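Forums > Home & Family > Kids' Play & Toys > Play kitchens

Thread: Real toaster oven in a play kitchen?

**bokna_y**
Hello all, first proper post from me after months of reading along. My granddaughter turns three in April and I've been putting together a little cooking corner for her in the sunroom. I had my heart set on one of those Mumeo wooden kitchens but at 300 dollars I couldn't quite bring myself to do it, lovely as they are. So I've been collecting bits and pieces instead, a few from the op shop and a few from my neighbour, whose boys have outgrown theirs.

The part I'm stuck on is the oven. I have an old black countertop toaster oven that I was going to take to the tip, and it seemed a shame when the door and the knobs are just what a little one loves to fiddle with. I had it on the white table with some of the play food yesterday and it looked so grown up next to everything!

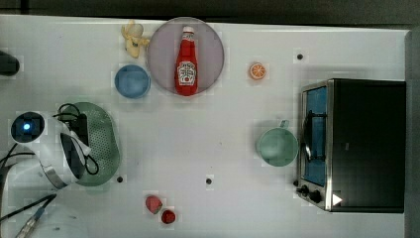

My daughter thinks it's too heavy and too real, and that she'll go straight for the proper one at our place afterwards. My husband says cut the cord off and be done with it. What would you do?

Bok-nam Yeom

**marg_in_hokley**
Welcome Bok-nam! What a lucky little girl. I'm afraid I'm with your daughter, though. We gave ours a real kettle with the cord off and for weeks she kept reaching for the one on the bench. Three is very young to be told that this one is yours and that one is hot.

I do love the ketchup and the banana together, that's exactly the sort of dinner I get served.

**tinlid**
Can't agree, Marg, sorry. Mine had a dead microwave for years and it was the best thing in the room. We told them the kitchen ones were for grown-ups and that was that (well, mostly that). Cord off at the back, plug in the bin, and take out any racks with sharp ends. I'd put it down low as well, because a toaster oven coming off a table onto small toes is no joke.

**marg_in_hokley**
Every child's different, I suppose. But check the glass in the door too, tinlid! A cardboard box with a bit of cellophane for a window does the same job and weighs nothing.

**pliveck_dad**
Cardboard lasted one afternoon at our house, and then the dog got it. We ended up with the little Kong play oven, which cost us 18 dollars second-hand, and the door still shuts properly after two kids. There's a green colander on your table as well, is that a play one? Ours gets worn as a hat far more than it gets used for anything else.

**bokna_y**
Oh, you are all kind. The colander has been a hat here too! I read everything out to my husband over breakfast and he's now measuring up some scrap pine for an oven with a hinged door, so I think Marg and my daughter have won this round. The play food all goes in regardless. I'm especially fond of the orange slice, and the blue bowl is just right for serving up soup to the bears.

tinlid, I haven't taken the old one to the tip yet, so you may still talk me round.

**tinlid**
Keep the knobs at least! They pull straight off on some of them, and he could put them on the pine one.

Filed under: play food, pretend cooking, hand-me-downs

Related threads
Painting a bedside table into a play stove
Best storage for tiny play food
Felt or plastic vegetables for a toddler?
Pliveck toy swap: what to bring

1162 views | Contact us | Forum rules | Back to top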